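潮位標の高さ

ザンツカ測量事務所から届いた依頼書は一枚だった。ジコラ湾の旧験潮所に残る基準標の標高を再測し、台帳の値と照合すること。期限は十一月末。旅費は実費精算。備考欄には「2002年の値を採用しないこと」とだけ書かれていた。

私は水準測量を専門にしている。二点間の高低差を測り、それを路線に沿って足し合わせていく仕事である。一回の視準距離は短く、足した誤差は路線長の平方根に比例して増える。往復で測り、差が許容範囲に入らなければ測り直す。

ジコラに着いたのは夕方で、駅前の宿に機材を下ろした。レベル一式、標尺二本、標尺台、三脚、温度計、野帳。標尺は目盛がインバール帯に刻まれており、運搬時の衝撃に弱い。箱を開けて帯の張りを見て、閉めた。宿の主人は箱の長さを見て釣り竿かと尋ねた。違うと答えると、それ以上は訊かなかった。

湾の地盤は沈んでいる。依頼書に添えられた過去の成果表によれば、旧験潮所の基準標は、内陸の岩盤に埋設された一等点に対して下がり続けていた。ところが2002年の観測だけが、その傾向から外れている。その年だけ基準標が持ち上がり、次の観測でまた元の傾向に戻っている。地面がそのように動くことは、ないとは言えない。地下水の揚水を止めれば地盤は戻ることがある。ただし戻った分が次の観測までに消えた理由は、成果表からは読めなかった。

翌朝、一等点から始めた。点は神社の裏の斜面にあり、花崗岩の標石が保護石に囲まれていた。落ち葉を払い、頂部の半球に標尺を立てた。助手として地元の測量会社から若い作業員が一人来ていた。標尺を鉛直に保つのがうまく、円形気泡管の泡をほとんど動かさなかった。

観測の手順は決まっている。後視、前視、前視、後視。三脚が沈むことを前提に、読みの順序で沈下の影響を打ち消す。器械は毎回、両標尺から等距離に据える。こうすれば視準線のわずかな傾きは相殺される。日射が強ければ傘をさす。標尺の下部は地表近くの空気で屈折が大きいので読まない。

一日目は坂を下り、県道に出たところで終えた。往復の較差は許容値の半分に収まった。助手は帰り際に、昔の人も同じ手順だったのかと訊いた。自分の生まれる前から変わっていないと答えた。変わったのは、数字を人が読むか器械が読むかという点だけである。

夜は宿の部屋で計算をした。標尺の温度補正を入れ、目盛の検定値を入れ、正規補正を入れる。それから2002年の観測手簿の写しを開いた。成果表だけでは判断できないので、事務所に頼んで複写を送らせておいたものである。

手簿は丁寧だった。鉛筆の数字は同じ傾きで並び、訂正は二重線で消して上に書き直してあった。観測者欄の署名は写りが悪く、頭の一字も読めなかった。気温、天候、風、地表の状態が測点ごとに記入されている。気温の欄は省略する者が多いが、この観測者は一度も省略していなかった。

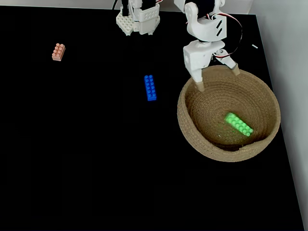
手簿の中ほど、県道から埋立地に入る区間で、観測者は標尺を交換していた。「一号尺底面に損傷。予備尺に替える」とある。予備尺の番号が記され、その検定書の番号も記されていた。手続きに不備はない。検定書の写しは手簿の末尾に綴じられており、尺定数も計算に正しく反映されていた。

私はその区間の高低差を、前後の年の値と並べて表にした。交換前の区間はどれも傾向線に乗っていた。交換後の区間は、一測点ごとに、ほぼ同じ量だけ高いほうへずれていた。尺定数の誤りなら、ずれは高低差に比例する。埋立地は平らで、高低差はないに等しい。測点ごとに一定量ずれるのであれば、原因は目盛の伸縮にはない。零点である。

標尺の底面から目盛の零までの長さは、一本ごとにわずかに違う。同じ標尺を交互に送り、測点数を偶数にして終えれば、この差は消える。標尺を交換しても、一対の間で交互に送る限りは同じことが言える。手簿の測点数は偶数だった。交互に送っていれば消えているはずのものが、消えずに積もっている。

交互に送らなかったことになる。つまり後視には常に一方の尺を、前視には常に他方の尺を立てた。そうする理由は普通はない。手間が増えるだけである。測点ごとに標尺手二人が追い越さずに位置を入れ替えなければならない。

二日目は埋立地に入った。風があり、標尺手は支え棒を使った。倉庫の並ぶ道は地盤が緩く、標尺台を踏み込んでも少しずつ沈む。一測点ごとに待ち時間を長く取った。路面には継ぎ目が多く、大型車が通るたびに器械の像が揺れた。揺れが収まるまで待って読む。昼までに予定の半分しか進まなかった。

昼食のとき、助手が倉庫の壁の銘板を指して、ルスタスというのは会社の名前かと訊いた。以前ここで埋立工事を請け負った会社である。成果表の委託者欄に同じ名前があった。2002年の観測だけが、その会社の費用で行われていた。他の年はすべて公共の測量だった。

午後、旧験潮所に着いた。小さなコンクリートの建屋で、扉は錆びて開かなかったが、基準標は外壁の脇にあった。真鍮の標で、頭は潮風で緑がかっていた。標尺を立て、読み、記録した。片道の値が出た。計算しなくても、2002年の値よりはるかに低いことはわかった。傾向線の延長に乗る位置だった。

三日目と四日目で復路を測った。較差は許容内に入った。助手は最後の標石から標尺を下ろすと、両腕を上に伸ばしてしばらくそうしていた。標尺を支える仕事は、読む仕事より肩にくる。

四日目の夜、報告書を書いた。報告書の構成は定まっている。目的、作業地域、使用器械、観測方法、計算、精度、成果。私はそこに一節を足すかどうかを考えた。依頼は再測と照合であり、2002年の値の扱いはすでに決まっている。採用しないことと書かれている。採用しない理由を求められてはいない。

もう一度、手簿の埋立地の区間を読んだ。気温の欄は相変わらず埋まっていた。備考欄に、一測点ごとに小さな印があった。前日は汚れだと思っていたが、並べて見ると二種類あり、後視尺と前視尺の別を示していた。すべての測点で、後視は予備尺、前視はもう一方の尺だった。観測者は交互に送らなかったことを記録していた。

印があれば、補正はできる。二本の尺の零点差がわかればよい。零点差は予備尺の検定書にあった。これに測点数を掛けて引くと、2002年の基準標の高さは傾向線の上に戻った。残差は他の年より小さかった。

観測者が何を考えていたかは、手簿には書かれていない。誰かに高い値を求められたのかもしれない。求められた値を手順の中で作り、作った量を正確に逆算できるように書き残したとも読める。標尺手の段取りが悪かっただけとも読める。測量の記録は、どちらの読み方でも同じ数字を与える。

縮尺2000分の1の平面図に路線を描き入れ、測点を落とした。埋立地の区間は図の下のほうで海岸線に沿って曲がり、旧験潮所で止まる。図の隅に方位と縮尺を入れ、凡例に基準標の記号を加えた。

報告書には結局、付録を一つ付けた。題は「既往成果の再計算について」とした。標尺の零点差による系統誤差の量、その根拠、補正後の値。本文で触れたのは一行で、「2002年の観測は、付録の補正を施せば使用できる」と書いた。観測者については触れなかった。

シュエという船会社の定期便が、朝にジコラを出る。陸路より事務所に近いので、帰りはそれに乗った。機材の箱は甲板に置けないと言われ、客室の通路に寝かせた。船が岸壁を離れるとき、旧験潮所の建屋が倉庫の間に少しだけ見えた。

事務所からの返信は短かった。成果は受領した、付録は台帳に綴じる、とあった。数日して追伸のような連絡が来た。予備尺が器材庫に残っているが、次の検定に出すか廃棄するか、意見を聞きたいという。

検定に出すように返事をした。あわせて、箱に手簿の写しを入れておくよう頼んだ。

届いた検定書では、予備尺の零点差は当時の値から動いていなかった。底面に減りはなく、目盛にも傷はなかった。翌年の路線で私はその尺を使った。奇数番の測点で後視に立て、偶数番で前視に立て、偶数で終えた。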